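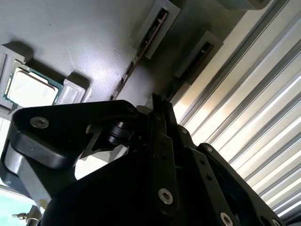

My mother kept buttons and my father kept screws, so I guess it was always going to be something small with me. I ended up with processors. I've been on the sorting bench at Tevex, upstairs from the tire place in Brennan, long enough that the chair has gone flat on my side. You get to know the things. They come up dark green underneath with that pale metal lid on top, and you set them down between the two gray blocks so the corner sits right, and under the lamp the lid goes nearly white, so if there's anything written on it you have to lean. I'm a leaner. I lean over everything, soup included.

The Monday it happened I was already in a mood. The bus had gone by me with its lights on and its driver waving (waving!), and I'd walked the whole length of the river road in the wrong shoes. There was a crate waiting from Skumetti. We get one from them every month or so, old office machines mostly, already stripped, everything in trays with the paperwork folded into a plastic sleeve. The paperwork said 1,278. I like a Skumetti crate. They pack like people who were raised right.

So I got my tea and I put the radio on low and I started. Pick up, set down, lean, write the number, next tray. By ten I wasn't thinking about the bus anymore. By eleven I was thinking about lunch, and whether the egg in my bag had been in my bag on Friday too.

And then I leaned over one and somebody had scratched a word on it.

It was tiny, right down by the edge of the lid, done with a pin or the tip of a knife. I had to turn the lamp and put my other glasses on. It said SORRY.

Well, I sat back. You do see scratches. You see initials sometimes, and once I had a smiley face with one eye. But I'd never had a word, and I'd certainly never had that one. I looked around like I'd been caught at something. Then I put it to one side on a piece of paper towel and went on with the tray, only now I was reading every single one, the backs too, in case there was more. There wasn't more. I got slower and slower. The tea went cold with the bag in it.

Who were they sorry to? That's what I kept chewing on. It's a funny place to leave it. Once one of those is in a machine there's a fan bolted on top, and a cover over that, and the whole thing lives under a desk with the dust and the paper clips. You'd have to take it all to bits to find out anybody was sorry. So either it was meant for whoever came to fix it, or it was meant for the machine, or it wasn't meant for anyone and they just needed to put it down somewhere.

I ate my egg and thought about my sister.

I should say that we hadn't spoken in 33 months. I only know the figure because it was over the house in Rendudach, and I still have the letter from the sale, and the letter's got the month at the top. It wasn't even a good fight. It was about a dresser. She said I'd promised it to her and I said I'd promised it to nobody, and then we both said a few things that had nothing to do with furniture, and the dresser ended up going to a man with a van for less than the van's gas money, I'd bet. I had the words ready for her the whole time. I'd just put them somewhere with a fan on top.

That afternoon I finished the crate. The sheet has a column for rejects and a column for good ones, and I held the scratched one for a long while over both. Strictly, a marked lid is a reject, it goes in the gray bin and gets weighed with the rest. I put it down as short. One short, in pen, with my initials. I've never done that before or since, and if you work at Tevex you can forget you read this.

It rode home in my coat pocket in the paper towel. I got the bus this time, same driver, and he said he'd thought I was waving at him that morning to be friendly. I told him I'd been waving at him to stop. He felt terrible about it and gave me the front seat.

I called her from the kitchen with my coat still on. It rang so long I'd started planning my message, and then she picked up and said, "Is somebody dead?"

"No," I said. "I found something at work."

"What kind of something?"

I took it out and set it on the counter, between the sugar and the bread box, and turned it until the corner sat straight. Then I leaned in under the cabinet light and read it to her.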